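How to fold a knit shirt on a table

I folded my shirts on the bed for many years and they always came out crooked. The bed is too soft. A table is much better, and if you put a cloth over it, the shirt does not slide away while you work. My cloth is a plain cotton one from Jidora, and I don't iron it.

Before you start, close any buttons and turn the sleeves to the right side. Lay the shirt with the front down. Take it at two opposite points and pull gently until the big folds go out. Knit fabric stretches easily, so please don't pull hard, especially near the neck.

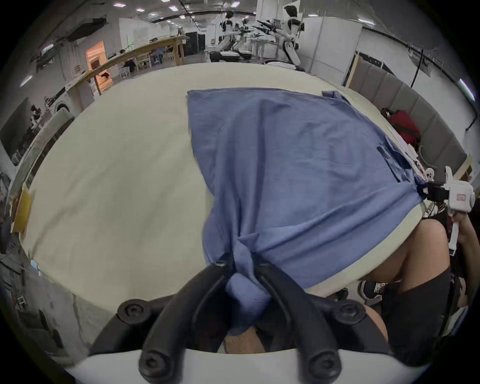
Then smooth the fabric with the flat hand, from the middle to the sides. Small wrinkles can stay, they will disappear under the weight of the other shirts.

Now fold one side toward the middle, together with the sleeve. Bend the sleeve back so that it lies straight along the fold. Do the same with the other side. You should have a long strip with the same width at the top and at the bottom. If the bottom is wider, open this side and fold it again.

Fold the strip in half, from the hem up to the neck, and then in half one more time. For a thick knit I stop after the first fold, otherwise the package becomes too high for the drawer.

My drawer box (Skolus, the low model) takes 8 shirts standing in one row. Don't press in more than this, or you will pull out two when you want one.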